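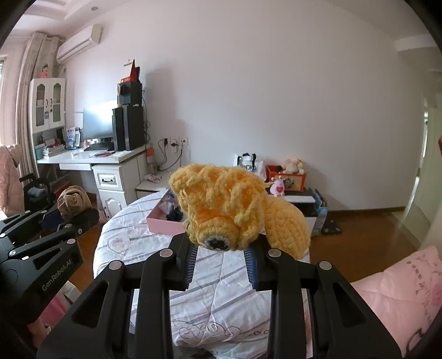

Yarn is one of the few craft materials that lets you build a solid shape out of a single line. You start with a strand, you make a loop, you pull another loop through it, and before long you have something with a top and a bottom and a character of its own! A small crocheted animal is a fine place to see this happening. Take a chunky yellow one with a small round eye, a white-grey ring with a black center, set low down near the bottom of the piece. The upper body is all raised ridges that cross over one another, and between them the color sinks to a deeper orange-yellow. The yarn hasn't changed shade for our benefit. Thick stitches stand up and catch the light, and the hollows between them fall into shadow. Compare that with the flatter oval flap at the side, and you already have the main idea of this chapter: texture and shape both come from how the loops are made.

Chapter 4
Building in the Round

In Chapter 3 you worked flat. You made swatches, turned at the end of each row, and learned to keep your edges straight (more or less - everybody's first swatch is a trapezoid). Now we leave the flat fabric behind and start making forms with an inside and an outside. This is my favorite part of the course to teach, and I hope some of that rubs off.

What you will learn

How to begin a round piece with a closed center
How to increase and decrease so that a curve goes where you want it
How raised stitches change the surface and the thickness of the fabric
How to make flat parts and join them to a stuffed body
Where to put the eyes, and why moving them a single stitch matters so much

Words to know

Round: one full trip of stitches about the center.
Increase: two stitches worked into one, so the fabric widens.
Decrease: two stitches joined into one, so the fabric draws in.
Post stitch: a stitch worked around the upright part of the stitch below it. Post stitches stand up from the surface, and when they cross each other they make ridges.
Flap: any flat piece attached along one edge and left free on the others. Ears, wings, fins and leaves are all flaps.

4.1 From circle to curve

Lay a coin on the table and imagine crocheting a disk to match it. Each round has to be a little longer than the one before, so you add stitches at an even pace. Stop adding, and the edge begins to turn up like the rim of a bowl. Keep going without increases and you get a tube. Start decreasing and the tube closes over. Every rounded body in this book, from the Plisley duck to the big Ovley whale at the end of the chapter, comes from those moves in some order.

Try it before you read on. Use a thick, light-colored yarn and a hook that feels slightly too small for it. Light yarn lets you see your stitches, and the small hook keeps them tight enough to hold stuffing. Tamer Semaan, who tested the patterns for this edition, made his first sample in dark navy and had to undo it under a desk lamp. Save the navy for February, when you'll know your stitches by feel.

The Ovley whale takes 2,044 stitches from nose to tail, which sounds like a lot until you notice how quickly the thick yarn fills up. The Plisley duck is much smaller, and most students finish the body in 90 minutes. Make the duck first. Mark the first stitch of every round with a scrap of contrasting yarn, and move the marker up as you go.

Before you begin

Find the two swatches you kept from Chapter 3 and pull gently at each one. Which would hold its stuffing better? Write a sentence or two in your notebook, then turn to Section 4.2 with your hook and a full ball of yarn.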